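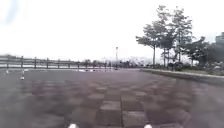 Promenade run, planner in charge.

About us

Trorstead writes the software that decides where a robot goes next, and then apologises to the motors. We started with one planner, called Luseneo, and a firm belief that it would be finished by December. It is now on version 55.
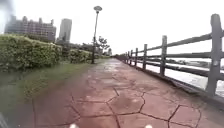 Luseneo scores 400 candidate paths every planning cycle and throws out all but one. Flat ground outdoors ought to be the easy bit. But a joint line in stamped paving, dark and irregular, looks a lot like an edge to a badly tuned perception model, and a wet sheen with the sky in it can pass for a hole. Our cost map has learned to be less theatrical on both counts.
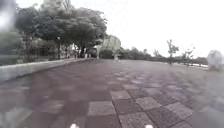
Open paving, with a low wall to port.

Mészáros is our replay tool. It lines up what the robot saw with what the planner was thinking, which can be humbling. The regression library holds 935 logged runs, and every change to the code has to get through the lot before it goes near a kerb. Rurnero, the labelling front end, has its own colour scheme and we've stopped arguing about it.

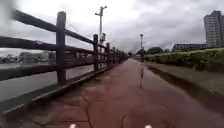
Do you build your own robots?
We only do software. Bring us a base with a documented velocity interface and we can usually have it following a path within 2 weeks.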